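From: Paora Ellery
To: Clandia list
Date: 25th January
Subject: Re: tag dropouts on the fixture task

Kipchumba Mollel wrote:
> We have been trying to repeat the cube placing result from your Bakilana
> write-up, with our own copy of the fixture. The policy trains without
> trouble, but the pose estimates for the cubes jump whenever the fingers
> come down over them. Are you filtering the poses, or throwing frames away?
> And is the reward worked out from the tags alone?

Hello Kipchumba,

Both, depending on what has gone missing.

The reward comes from the tags alone. We take the pose of each cube relative to the fixture, never relative to the arm base. Our hand-eye calibration drifts over a long run and we got tired of chasing it. With the fixture as the origin the drift drops out of the reward, though the policy still has to cope with it when it reaches.

For the cubes we use whichever tags are visible and solve for one pose from all the corners together. If a cube has at least 2 good tags we take the pose as it stands. If it has only one, we keep the position but hold the last rotation, as a single small tag seen nearly face on will flip between two answers. I suspect that is your jump. If it has none, we hold the last pose for up to 13 frames and then mark the cube as lost. A lost cube ends the episode with no reward, and the episode stays in the buffer.

We did try a Kalman filter first. It made the plots look nicer and the policy worse. The filter lagged at the moment of contact – exactly where the reward changes fastest – and the arm learned to hover and wait for it.

Two other things that are not in the write-up. Check the printed size of your tags with calipers, and put the measured size in the config. Ours came off the printer small and every depth was out by the same fraction. Also fix the camera exposure by hand. Auto exposure shifted each time the white gripper came across the view, and corner detection suffered for it.

The barrier walls matter more than I expected. Before we had them, a bad grasp could push a cube out of reach and someone had to walk over and reset it. With them in place the overnight runs at Brerkenport went through with 4 manual resets, all for cubes lying against a wall where the fingers could not get round them.

I will put the pose code in the Pernex repository once I have taken our local paths out of it. The current bench is below.

Paora

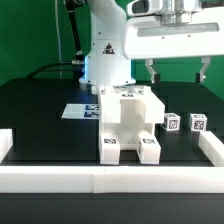

Kipchumba Mollel wrote:

Thanks, holding the rotation on a single tag is the bit we were missing. We had been averaging the two answers, so no wonder it jumped. I will measure our tags before anything else. Could you say whether the 13 frames are counted at camera rate or at control rate? Ours differ, and it would change when a cube is given up as lost.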